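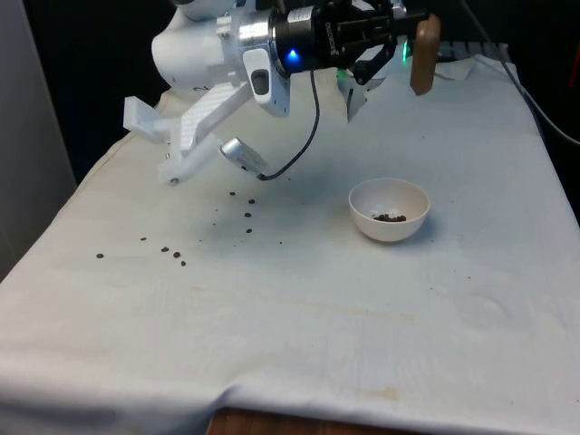
# White Tablecloth FAQ

My tablecloth post has now collected 161 comments, and a lot of them ask the same things, so I'm putting my answers on one page. I'm a person in Platville with a brown wooden table and a serious white cloth habit, so please take all this as kitchen talk and check your care tag before you try anything!

## Why white? Don't you go crazy?

A little, yes. But I've had patterned cloths and I've had a very nice navy one, and the navy showed every crumb and every bit of lint from across the room. White I can bleach if I have to. White I can also replace with another white when one gives out, and it'll look fine next to the napkins I already own.

## How do you get out those faint old stains?

You mean the pale yellowish ones that show up on a cloth you were SURE was clean when you put it away? I have so many of those. I fill the laundry tub with warm water and a scoop of oxygen bleach, push the whole cloth under and leave it overnight. If the stain is lighter in the morning but still there, I do it again. Don't put it in the dryer in between, the heat can set whatever's left.

Some of mine have never come out completely. I use those cloths anyway. Put a bowl on it and move on with your life.

## What about chlorine bleach?

On plain cotton, once in a while, well diluted. Never on anything with stretch or polyester in it (I turned a perfectly good one yellow that way and I'm still mad). And please never mix it with other cleaners.

## Do you iron them?

For Thanksgiving, yes. On a regular Thursday, no way. I take the cloth out of the dryer while it's still a bit damp, throw it over the table and smooth it from the middle out with my hands. It dries with a few soft wrinkles and I've decided I like them.

If you want it crisp, iron it damp, and put a towel on the floor so the part you've already done isn't dragging around in the dog hair. For the fold lines down the middle, a spray bottle does more than a hotter iron.

## How big should the cloth be?

Measure the table, pick how much hang you want, and add the hang twice to the length and twice to the width. So if you want 18 inches hanging down, that's 36 inches extra each way. That much is lovely for a dinner but it ends up in people's laps, so for every day I go a lot shorter.

## Mine is too short and the table shows. Help?

Check whether it's crooked first, mine creeps to one side all week long. If it really has shrunk, I'd just let the wood show! You can also turn it on the diagonal so the corners hang down and the table corners stay bare, or lay a runner under it.

## And if it's too long?

Fold the extra under at the front edge. It'll puff out a bit where the fabric bunches, and if that bugs you, fold it flat before you lay it down and give just that part a quick press. I wouldn't cut anything until it's been washed twice, because cotton shrinks and you don't want to find that out with the scissors already put away.

## How do you keep it from sliding?

A thin felt pad underneath. It also makes glasses land softer and it protects the finish on the wood. I don't love the clips, they catch on my sleeves.

## Where did you get yours?

The everyday one is a Nerno, the plain cotton, and it was not expensive. The big one is from Rønning and I bought it secondhand, so I can't tell you if they still make it. Sorry! I've asked them. No reply yet.

## How do you store them?

Rolled around a cardboard tube if I have one, otherwise folded loosely over a hanger with a towel in between. And wash before you store, even if it looks clean, because clear spills like white wine and ginger ale are the ones that turn brown in the closet.

## Can I ask something that isn't on the list?

Please do! Leave it in the comments under the original post. I read them at night with my tea, so give me a day or 2. Candle wax is coming next, I have a whole November's worth of notes on that.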